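Subject: Re: [tremska-owners] Deposit refund and the second parking place
From: Mateja Gashi
Date: 13 March 2025

Hello Keyvan and everybody on the list,

On the earlier date Keyvan Ghaffari wrote:

> Does somebody know if Angelovski already returned the
> reservation deposit to the buyers of building B? I signed for
> a two-bedroom on the fourth floor and my contract says the
> money will be counted into the last payment, but the sales
> office told me on the phone that it comes back separately.
> Also I would like to know if the parking place is in the price.
> I am moving from another city and cannot go there each week.
> Keyvan

I bought in building A, so please check everything with your own contract, because the text for B may be a little different. In my case the deposit was not returned to my account. It was taken off the last payment, as it is written in article 49. I think the person on the phone was speaking about buyers who canceled before signing. For them there is a separate refund, and it is slow.

I asked for a written statement from the sales office and I received it after 2 emails. I recommend that you do the same. A phone answer will not help you later at the notary.

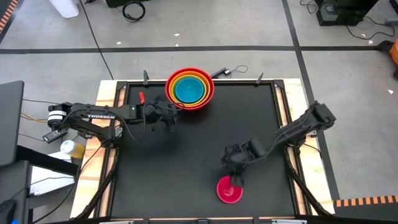

About the area in the contract. My apartment is sold as 966 square feet, but this number includes the balcony and the storage room in the basement. When I put the storage room aside, the living part is smaller than I expected from the brochure. It is not hidden, it is in the table on the back of the floor plan, only the letters are very small. Please look at this table before the handover, and bring the plan with you printed.

The monthly fee is 270 for my unit. It covers the elevator, the cleaning of the stairs, the garden and the garbage. It does not cover heating, which is billed by Fostum after they read the meter. My first bill from them had the wrong unit number, and they corrected it without a discussion.

For the road side I can say only my own experience. The bedrooms to the street have some noise in the morning when the buses start. The rooms to the courtyard are quiet. If you still can choose, I would take the courtyard, even if the light is a bit less in winter.

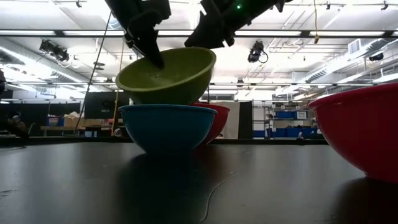
Is the parking place included in the price of the apartment?

One place in the garage is included with each two-bedroom unit, and a second one must be bought or rented separately from Angelovski. The number of your place should be written in the annex of the contract. Mine was empty at the signing and I asked them to fill it in before I gave my signature.

The keys for building B are promised for April. The work in the entrance is done by Drenix, the same company as in our building, and with us they finished the mailboxes after the people already moved in. So please give the post office your old address for a few more weeks.

If you want, I can send you a scan of my annex with the personal data covered. Write me directly for this and not to the list.

With kind regards,
Mateja Gashi
Building A, Tremska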